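Harnex HG-2 hand-held gripper
Part no. 2206

The HG-2 is a two-jaw gripper for recording manual handling tasks and for comparing jaw pads before they are fitted to an arm. The operator carries the tool and works the jaws by hand. A camera on the body looks forward over the linkage, so both pads stay in view when the jaws are fully open.

Specification
Jaws: 2, linked, mirrored
Arms: black, slotted
Pads: blue, ribbed, replaceable
Camera rate: 60 frames per second
Recording time: up to 240 minutes per charge
Data port: on the rear of the grip

Choosing a pad
The ribbed pad is supplied as standard. It suits tubes, small bottles and crumpled packets. Flat cartons lying on cloth are harder, as the cloth tends to lift with the carton. For these, Declan Brunton's bench notes recommend the Tipoki thin-edge pad. Smooth pads from the older Jarau gripper fit the same mount but slip on glossy film.

Setting up a comparison
Use the same items and the same table covering for each pad. Close the jaws fully once before recording so that the software can find the zero position. Change both pads together. 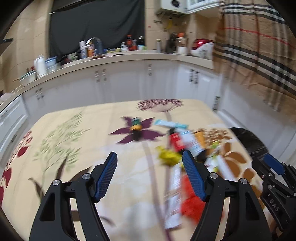

HG-2 with ribbed pads, jaws open, over mixed small packs on a printed tablecloth.

Supplied with
Gripper, one pair of ribbed pads, charging lead, hex key. Thin-edge pads and the Prellex wrist strap are sold separately.

Technical queries: Elba Leiva, product support. Lines close at noon on Wednesday.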